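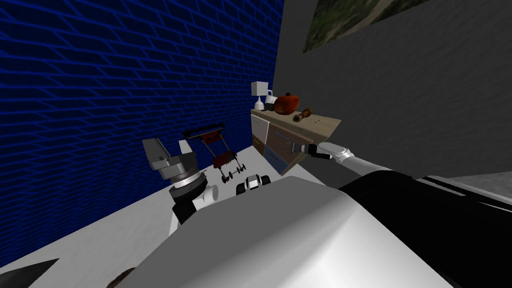 Cletico two-finger grippers, blocky vs thin — quick review

Last updated: June 17, 2024

Filed under: Simulation > Grippers & End Effectors > Hands-on

Short version: keep the thin one, think hard about the blocky one. Both come in the Cletico model pack, both tested in sim only. No real hardware touched, so no opinion on how they wear.

Setup. Two-arm robot, blocky gripper on the left, thin on the right. Stock room with the blue brick wall, wooden cabinet in the corner. Pumpkin, lamp, a wooden tool on top. Ran 2,000 grasp attempts per gripper, same seeds, default friction. Controller was Vahidi, left on its out of the box gains.

Thin gripper first. 263 failed grasps. Most of those on the pumpkin — fingers get around it fine, then it rolls out when the wrist turns. Handles are easy. Drawer edges too, wich I didn't expect from fingers that narrow.

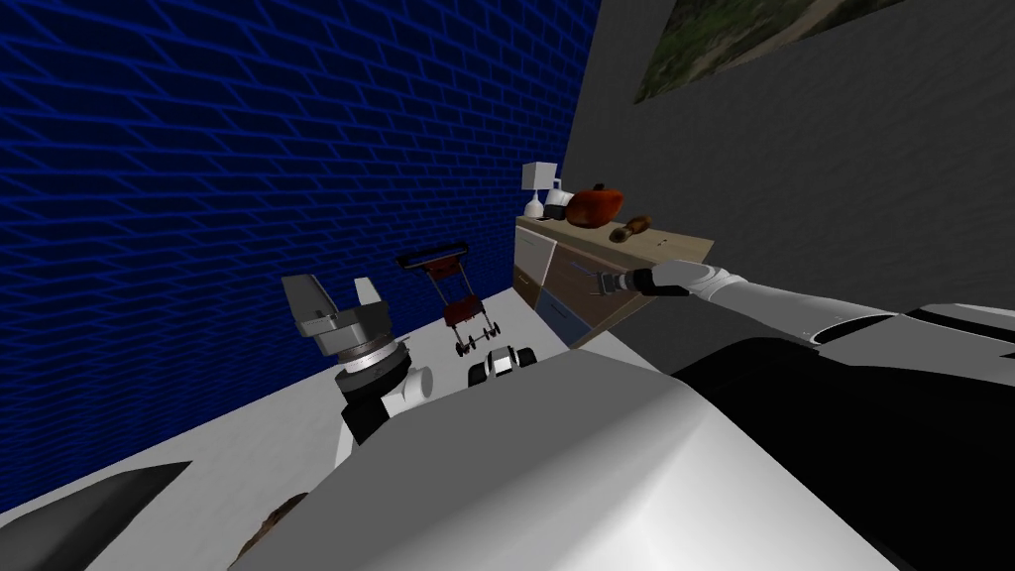 Blocky one, 428 failures. Worse number, but look at where they come from. Small stuff near other small stuff, nearly every time. Fingers bump the neighbor before they close. On the pumpkin it beat the thin gripper easily. More contact area, less rolling.

Gripes:

Collision meshes on the blocky fingers are too coarse. Contacts fire early. Had to swap in my own from a January build.

Docs are thin. Joint limits listed in degrees on one page and radians on the next. Lost an evening to that.

Vahidi handles the thin gripper well, but it overshoots on the heavier one. Turn the wrist gain down before you you do anything else.

Head camera view is decent but the chest shell eats a lot of floor. If your task is down low, add a wrist camera.

Also tried the Dremness controller for a bit. Smoother, slower, crashed on reset. Will go back to it after the next patch.

Would I pay for the pack? Yes, for the thin gripper alone. Blocky one feels like a beta — fine for big round objects, skip it for a crowded shelf.

Related
Vahidi controller: gains that worked for us
Dremness first look
Claltness wrist camera, simulated and real
Fixing coarse collision meshes by hand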